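3.2 Waiting times and drink choice at the counter

The second part of the study looked at how long people will stand at a counter before they change their order or leave.

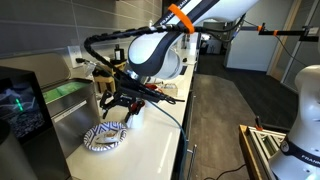 Figure 2. A counter with a small white cup.

Earlier work in Usville found that customers judge a wait by what is going on around them more than by the clock. Wumpini Agbenyega, who ran the fieldwork, visited 14 cafés in Starkivham and spoke to customers after they had been served. In all, 500 short interviews were kept. Interviews with staff, and with people who had ordered ahead by telephone, were left out.

Each person was asked how long they thought they had waited, what they had first meant to order and what they had bought. The answers were set against the time printed on the till receipt. Where the receipt was missing, the interview was used for the questions on drink choice only.

Customers on their own tended to overstate the wait. Those who came with a friend were closer to the true figure, and several said they had not noticed a wait at all. People who had changed their order mostly moved from a milk drink to a plain coffee or tea, and the reason they gave most often was the length of the queue in front of them. Price was seldom mentioned.

Four of the cafés belong to the Navaratnam chain and use the same menu and the same opening hours. We treated these as a separate group, as regular customers there move between branches and may carry their habits with them. A further 100 interviews from a pilot in March were used to test the wording of the questions and do not form part of the results.

The interviews were all held before noon, so the findings should not be read across to the afternoon trade. Weather was noted but not used. Section 3.3 sets out how the answers were coded and how we dealt with customers who were interviewed more than once.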